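Plitia cell notebook
April, simulation bench, entry started 9:50

Wrist camera: false "object present" in the Jorard pick task

Problem as I found it this morning. The overnight batch in simulation stopped after 42 episodes of the planned 100. The log gives the same message each time before the stop: object present, approach, gripper closed on nothing, retry. After 50 retries the safety counter ended the batch, and that part worked as we wanted. The same policy is loaded on the real arm in Turkville, so I asked them by message to keep it in hold mode until I write here that it is cleared.

First I suspected the object spawner, that it placed the part under the floor plane. I printed the positions for the last two episodes and they are correct. The part was spawned on the far side of the base, where the wrist camera could not see it. So the detector should have said "nothing" and the arm should have gone to the search pose. Instead it went down.

Then I looked at the wrist view from the moment of the false detection. The surface has no part on it. What it has is the shadow of the arm, quite large, and on the right a narrow light strip goes through the gray. I think the detector takes this strip for the edge of our part, which is also long and pale. It is my guess for now. The blue gripper covers a big portion of the lower half, so there is not much surface left for the detector to work with.
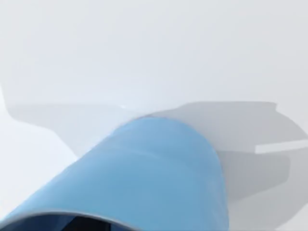

What I tried

Shadows off in the renderer, same seeds, same start poses. No false detection in the episodes that failed before. This supports the guess but I don't want to leave it so, the real cell has shadows also, from the lamp over the table.

Mask over the gripper area before the detector. No change. I expected a small improvement and did not get it.

Light moved to the other side, shadows on again. Fewer false detections, but 2 remained. In both the strip was there, only in another place in the view.

Mistake on our side

The Pascual training set was rendered with soft light from all directions, and the test batch uses one strong light. I changed the light file last week for a different test and forgot to put it back. Also the "gripper closed on nothing" signal did not stop the arm by itself, it only added to the counter. On the real arm this means 50 times going down to the table with no reason, and I don't like it.

To do

Put a lower limit on empty closes, and make it stop the arm, not only count.
Render a new set with hard shadows and mix it in the training data.
Write the name of the light file in the header of each log.
Turkville stays in hold until the new batch has passed all 100.

14:20. Limit is changed and tested in simulation, the arm stops after the second empty close. New render is running now.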